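Chapter 3
Choosing a Hand-Held Gripper Kit

By now you have a fair idea of what a gripper has to do, and you may well be itching to get one into your own hands. Good! In this chapter we take our time over a single product, the Simeck kit from Andodton, and go through it the way a patient buyer would, with the box open and the invoice close by.

We settled on Simeck after spending most of July with it and with its nearest rival, the Vonda. The two are closer than their makers would like you to think. Both are squeezed by hand, both come with 2 sets of finger pads, and both can be put together in an afternoon if you don't mind a sore thumb (the Vonda's instructions are kinder to beginners, I must say). Where they part ways is in the service plan. Andodton will replace worn pads for up to 17 months, while Vonda asks you to buy them by the pair, and that adds up faster than you might expect.

Pads matter so much because of cloth. A block or a cup will forgive a tired pad, but a knit garment wants to slide, bunch and fold over on itself, and a class can spend a whole happy morning finding out how. The Dehghan worksheets at the back of this book are built on that one task, and you will want to keep them handy as you read. Look closely at the inner faces of the fingers before we move on to prices, and make a note of what you find there. 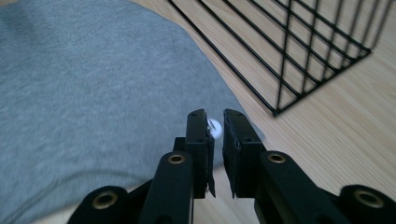
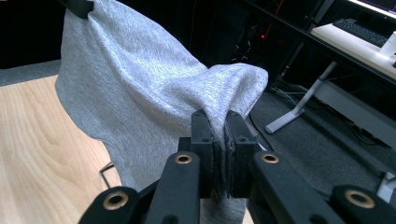

Figure 3.2. Black gripper fingers and gray knit fabric: apart in the first view, closed on a fold in the second. Note the frayed padding.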